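Hungate Metering
@hungatemetering
May 19, 2018

1/ Been going through the electricity readings for our unit on the Prenton estate. Posting the working in case it helps anyone on a half-hourly meter.

2/ March total was 1,688 kWh. The bill splits it into day and night rates but says nothing of when the load falls within each. For that you need the half-hourly file. Ask your supplier for it as a CSV.

3/ First step: find the base load. Sort every half-hour reading, take the lowest 5 per cent, average them, double it for kW. Do this before looking at any peaks.

4/ Overnight use between midnight and 5 came to 265 kWh for the month. The building is shut then. Fridge, alarm panel and router do not add up to that.

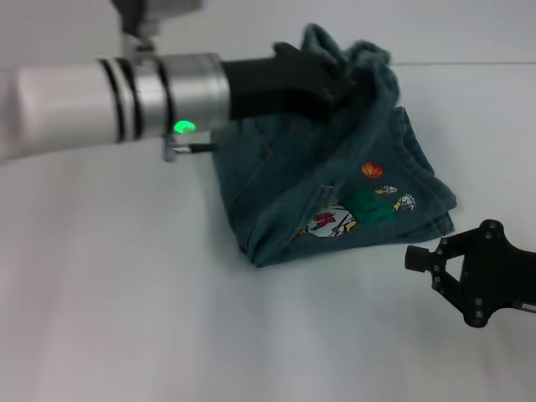
Green indicator light on the underside of the silver collar.

5/ Second step: switch off circuits one at a time at the board and read the meter after each. Leave two minutes between. Write the circuit number down as you go, not afterwards. I have made that mistake.

6/ Largest overnight load was the immersion heater. The timer was still on winter time and had lost its off setting for weekends. Second was the extractor fan in the back corridor, wired to a switch behind a shelf.

7/ Timer reset, fan now on a run-on switch. I won't quote a saving until there are two full months to set against each other, with the heating off in both.

8/ Clock changes: the file is in UTC, our spreadsheet was in local time. Everything after the last Sunday in March was an hour out. Check this before you blame a piece of kit.

9/ Someone asked about the standing charge. Ours is 47p a day and is the same whatever you use. Leave it out of the unit cost or quiet months will look dear.

10/ Gas next. The meter there is read by hand, so the method is different and a good deal slower.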